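Storage in the old tower, part two

23rd April

The Dell went over on its side again for the drive work. Laying the case flat puts the board, the power supply and the cage at one working height, and the SATA lead stays where I can see it.

Notes from March still apply – power cord out, side panel off, black cables moved clear of the cage before any drive goes near it. The Skernik screwdriver set cost me $29 and the smallest bit is already rounded.

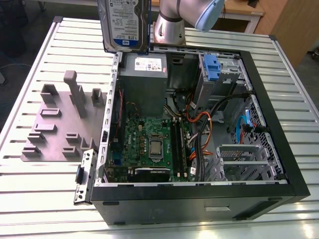
The 1.0TB Western Digital is a 3.5-inch unit, so no adapter needed. Copying to it is set for 40 folders a night.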